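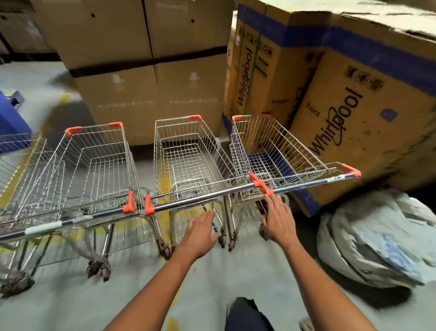
Trulska Open Day Recordings: Data Card

Summary

The Trulska Open Day Recordings are a set of first-person video recordings of shopping carts being handled by hand on a warehouse floor. They were made at the Gevevier warehouse in Esley during the open day of 23 Mar 2018, when the Trulska cart-handling robot was demonstrated to customers, suppliers and staff. The set contains 70 recordings. The robot team uses them as reference material for reaching, gripping, separating and lining up wire carts.

This card covers the contents of the set, the way the recordings were made, the labels supplied with them, and the terms on which they may be used.

Maintainer: Joanne Birkett, Gevevier
Contact on the day and for consent records: Beryl Nuttall, Gevevier
Release: first

Background

Gevevier stores and prepares carts for food and hardware stores. Carts arrive in mixed condition, are sorted on the floor, and leave again in matched rows. Most of this work is still done by hand. Trulska is a two-armed mobile robot intended to take over the last stage, in which carts are brought side by side and straightened before they are moved to the loading door.

The open day had two parts. In the morning, floor staff showed the manual work to visitors and explained the order in which they do it. In the afternoon, the robot was shown on the same section of floor with the same types of cart. Visitors were admitted in groups of no more than 20, and each group stayed for 40 minutes. Questions were taken at the end of each session, and several of them are reflected in the "Known limits" section.

The release covers the manual part only. Video and log files from the robot part are held separately under the project name Mishra and are not included.

Contents

videos: the recordings, one file per task attempt
labels: one text file per recording, with start and end times for each action
stills: frames taken from the recordings, 200 in all
notes: session sheets filled in by the floor supervisor
terms.txt: conditions of use
changes.txt: list of corrections made after release

File names begin with the session letter, followed by the task code and the attempt number. Attempts that were stopped early have the letter x at the end of the name. They have been kept in the set and are labeled up to the point where the work stopped.

Tasks

Line up (LU). Bring several carts side by side with the handles on the same side.
Straighten (ST). Take hold of a cart by the lower frame and turn it until it matches its neighbor.
Separate (SP). Pull apart two carts whose frames or wheels have caught.
Clear (CL). Remove loose items from the basket before the cart is moved.
Inspect (IN). Check wheels, handle and corner caps, and set aside any cart with a fault.

The lower frame receives particular attention in the labels. Staff often work from a crouch with one hand on the frame of each of two neighboring carts, and this was the part of the demonstration that drew the most interest from visiting engineers. The present version of the robot holds carts by the handle only.

Recording conditions

The camera was worn on the head and pointed down toward the hands. Staff were asked to work at their normal pace and were given no instructions about where to look. The floor is pale gray concrete with yellow lines. Goods in storage, including boxed household appliances, were left in their usual places for the day, and many of the recordings show cardboard boxes directly behind the carts.

Lighting was the regular ceiling lighting of the building. The shelving aisles are darker than the working area, and the camera adjusted its exposure automatically when the wearer turned toward them. No correction has been applied to the files.

Sound was recorded and then removed. Visitors were talking throughout the sessions, and it was not practical to obtain consent from each of them for the use of their voices.

Labels

Each action is labeled with the hand used (left, right or both), the part of the cart touched, and the result. The parts used in the labels are handle, rim, basket wall, lower frame, wheel and corner cap. Where the hand is hidden by the wire mesh or by another cart, the action carries the mark "hidden" and the part is given only if it can be confirmed from the frames immediately before or after.

Labels were written by one member of the robot team and checked by a second. Where the two did not agree, the floor supervisor was asked to decide. The supervisor's decision is final and is noted in the label file.

Known limits

All recordings come from one building, one day and a small number of workers. The carts are of the wire basket type. Plastic carts and flatbed carts are also handled in Esley but were not on the floor during the open day.

Shiny metal is difficult for depth estimation, and thin wire is easily lost when the video is compressed. Users who need exact contact points should work from the stills, which were saved at full quality.

Forces were not measured. A visitor in the second session asked whether the recordings show how hard the staff push or pull, and they do not. They should not be used to set force limits on a machine working near people.

Nearby carts often touch or overlap in view. The label files do not give each cart a lasting number, and a cart that leaves the picture and returns is treated as new.

Privacy and consent

Every person who wore the camera signed a consent form. Forms are kept by Beryl Nuttall and can be withdrawn at any time, in which case the recordings concerned will be removed at the next release. Recordings in which a visitor's face could be recognized were left out. Name badges and paper delivery notes were blurred where they could be read. Printing on product packaging was left as it was.

Terms of use

The set may be used for research and teaching. It may not be sold or used to assess the performance of individual workers. Any publication that uses the set should name it in full as the Trulska Open Day Recordings and state the release.

Requests and corrections

Requests for access should be sent in writing to Joanne Birkett with a short statement of the intended use. Corrections to labels should give the file name, the time in the recording and the proposed change.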